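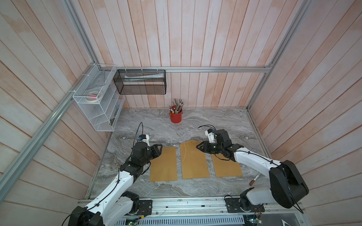 Brundale Packaging Lab – Bench Automation Group

The Caneo two-arm kit is now open for booking. The lab took it on a trial from Skutwood, and members can reserve bench time through the front office starting in December.

The kit comes as two arms on a shared front rail, each with a parallel gripper and its own small camera. Skutwood ships it in two boxes, 36 pounds in all. So-ying Mak set it up in 127 minutes, most of that spent on the camera software.

Our first jobs for it are flat cardboard parts: picking up, turning and folding pieces of the kind used for tags and small cartons. Cardboard is a fair test. It bends when gripped too hard and slides when gripped too lightly, and the default grip force in the Wan control program was too high for our stock. Araceli Barrios has saved a softer setting under the name "card light."

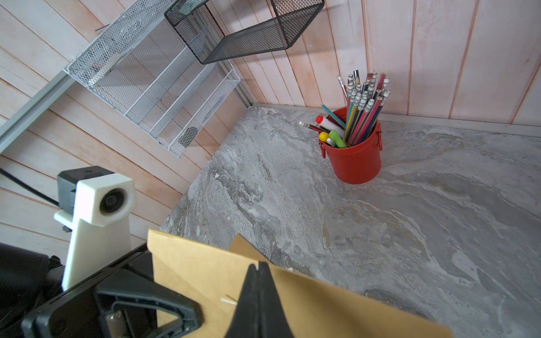
Folded cardboard in the gripper, with the pencil bucket behind.

The manual is thin on two-arm work – only four pages – and Skutwood's phone support keeps short hours. The wrist cameras need to be calibrated again each time a mount is moved.

Bookings are for half a day. Bring your own cardboard, cut to size. The kit is in room 802, and questions go to Araceli.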